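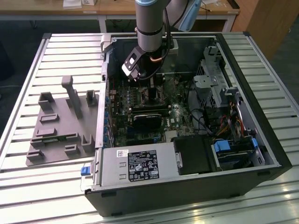
Open day review: the Nuklow disassembly cell at Trerkach
Posted 18 December 2024

I had been meaning to get over to Trerkach ever since a friend came back from the July open day and wouldn't stop talking about the computer bench. So when the winter date was announced I signed up the same evening, and I'm very glad I did. This is a review of the demo cell, which is called Nuklow, and a bit about the visit itself.

The idea is simple enough. Old desktop towers come in, and the robots help take out the parts worth keeping. If you have ever pulled a PC apart on the kitchen table you already know why that's hard. Cables droop wherever they like, every maker puts the clips somewhere else, and half of what you want is hiding under the other half.

What I liked right away

The tower goes on its side with the panel off, so you can look straight down into it along with the robot. That one choice makes it a great demo for visitors! I could follow what the gripper was going for without anybody having to explain, and I've been to plenty of shows where all you get to see is the back of an arm.

The table deserves a mention too. It's slatted aluminum, and there's a gray 3D-printed fixture plate on it with raised blocks and slots. I asked whether we could buy one (no, but the files may be shared later on). I have a printer at home and I'm already sketching my own version.

Up close at the socket

My favorite part was the processor. The chip sits clamped in its metal bracket with a thin lever alongside, and there are memory slots both above and below it, so a gripper that size has to be very sure of where it's going. I've bent pins on a board like that with my own two hands, and I was holding my breath.

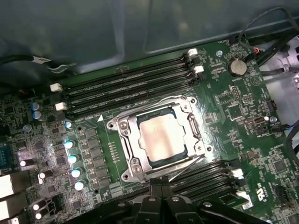
Pace and patience

Fast it is not. One full run in my session took 11 minutes, and a person with a screwdriver would beat that easily. I didn't mind. The slow speed let us ask questions as it went - and the staff answered all of them, including mine about thermal paste, which went on a while.

According to the handout, 448 towers have been through the cell so far, and 129 of those were done in front of visitors. I'd love to see the next handout say how many parts passed testing afterward.

What could be better

The handout is thin on detail for anyone who wants to try this at a repair club. Also, the rail you stand behind is a little high for kids, and a screen would help the back row. Parking is at the Ristić building and the signs for it are small, so leave yourself extra time. The coffee ran out early as well.

Who should go

Anyone who fixes computers, teaches shop, or just likes watching careful work. The other stop on the tour, the Aso sorting line, is worth a look, but I spent most of my time at Nuklow and went back for a second session after lunch. Entry is free and you book a slot online. Ask for one of the smaller groups if they offer it, and wear comfortable shoes, as there are no seats near the bench.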